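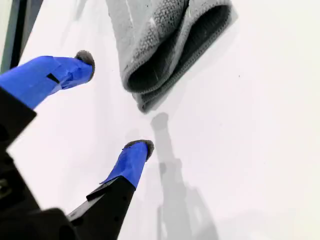

4. Can It Do the Towels Yet?

Last updated: May
Reading time: 1 min

Short answer: ask again after we graduate. Our two fingers, wrapped in blue tape with a fuzzy gray pad on each tip, were given one gray microfiber towel and a white surface. Béla Bognár wrote the grasp code. I wrote the excuses.

Over 500 attempts we logged 18 clean folds. Hugo Garrido, our human baseline, folds a towel in 9 seconds while complaining. A towel has no fixed shape, so every attempt starts as a new problem. The laundries of Vitville can keep their staff for now.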